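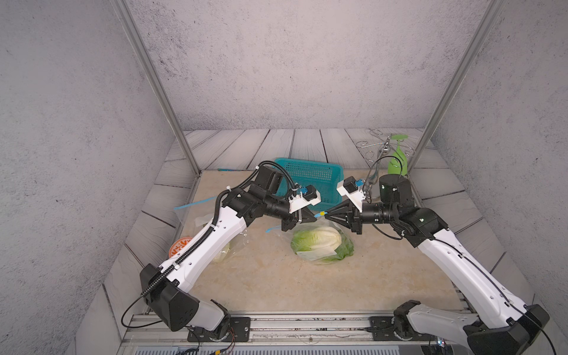 Tumen Club (Girkurdale)

The Tumen Club is a student robotics club at Bellden College in Girkurdale. Founded by Shamim Awan, at first as an evening class with 10 students. Works mostly on two-arm handling of food and kitchen items. Meets in the old print shop, February to the end of term.

History

The class became a club after its first season, when Awan handed the teaching over to Cyril Cropper. Cropper dropped the written exam and put in a project grade. The club entered the Vestergaard Cup on December 7, 2021, and scored 103 points, against 105 for the winners. A protest over the timing was withdrawn.

Bag project 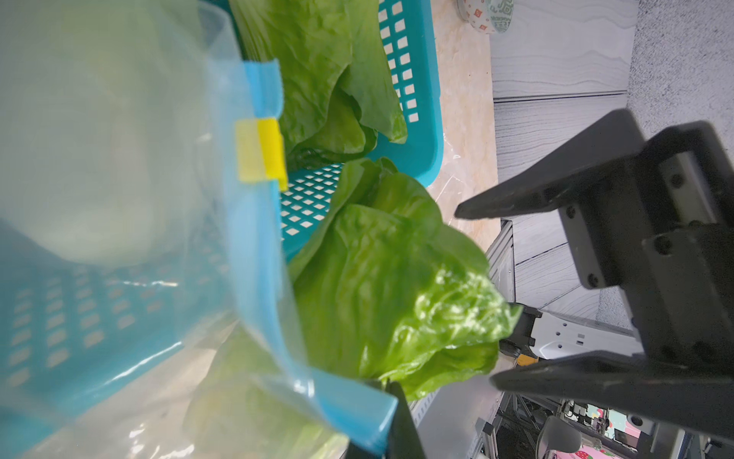
Members work in pairs, one driving the arms and one keeping the log, and swap after every run. The task is putting produce into zip bags, chosen by vote over a block stacking project. Bags with a slider are used, the yellow clip on the blue seal being easier to find than a plain press strip. Romaine is the usual load, kept in a teal basket next to the bag. Napa cabbage is also used. Each pair must log 100 runs to pass, failed ones included, and logs with missing runs get sent back.

Grading is on the log and a short talk. Cropper has said the talk counts for more then it should.

Name

From the name of Awan's first project, a line follower. Sometimes writen "Team Tumen" in cup listings.

See also

Vestergaard Cup
Bellden College, student clubs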